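Four evenings at the Nurbridge underpass

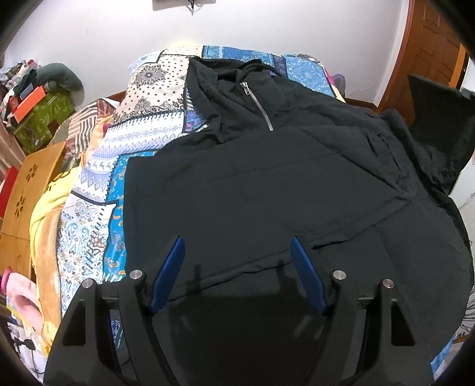 The black jacket with the hood, on the bed.

May 24, 2025

I have finally visited the painted underpass in Nurbridge, which my friends recommended to me since October. I live only 2 stops away by train, so I have no good excuse for the delay. In the end I went there on four evenings, because one was not enough for me.

The work is by a group who sign as Kadum. They paint always in pairs: one person makes the outlines and the other fills the colour, and after each section they change places. If you stand close, you can notice it. Some lines are very calm and others are nervous, and I liked the nervous ones more.

The subject is a river journey. It begins at the Majumder Street entrance with small boats, painted in a green which is nearly grey, and it continues until the stairs on the other side. In the middle part the water climbs over the ceiling. I walked with my head up and I hit a cyclist's handlebar with my elbow. He was kind about it.

According to the sign by the stairs, the wall received 695 litres of paint, and 2,000 people voted for the design. I would like to know what the other designs were. The sign does not say it.

One thing I did not enjoy is the lighting. The lamps are very yellow, and the blues in the last section become almost brown after sunset. On my third visit I came earlier, when daylight still enters from the stairs, and it was like a different painting. There is a heron near the drain which I had completely missed before.

Kadum will paint next in Tuvach, on the side wall of the old swimming baths. I have seen only a pencil sketch of it, with many fish and one very large spoon. I do not understand the spoon yet. The bus to Tuvach takes long and the last one back leaves early, so I must plan it better than this time. If somebody knows a good place for soup close to the baths, please write it in the comments.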